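Clistlow is a simulation package for testing sidewalk delivery robots, sold by Etent since January. It consists of one rendered city plaza, a walking pedestrian or two, and a license fee that buyers tend to mention first. Its lead designer, Orsolya Fülöp, has called it "the cheapest place to hit a lamp post."
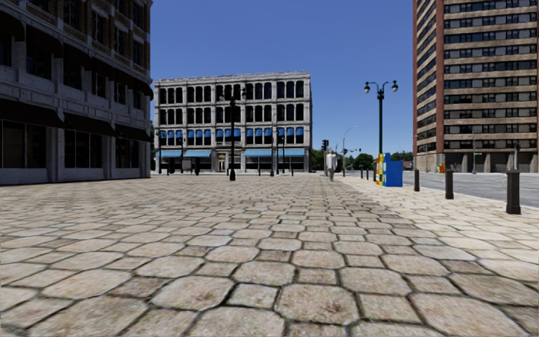

The Clistlow plaza, with bollards along the street side.

The paving is the selling point. Robots trained on flat floors often meet cobblestones badly, and Etent offers 200 preset routes across them, 2 of which the manual describes as pleasant.
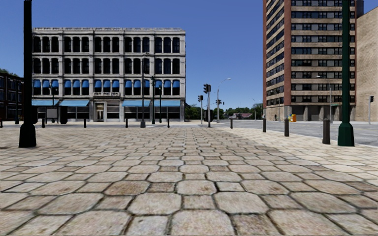
A standard license covers 1,000 runs. Reviewer Haziq Wattimena praised the curbs and found the weather options thin – there is sun. The rival package Lumenta has rain, though it charges extra for it.

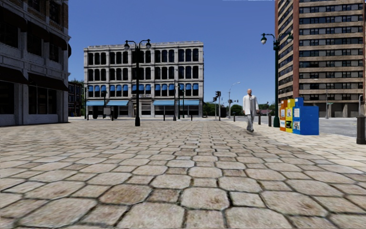

A pedestrian on the plaza, near the newspaper boxes.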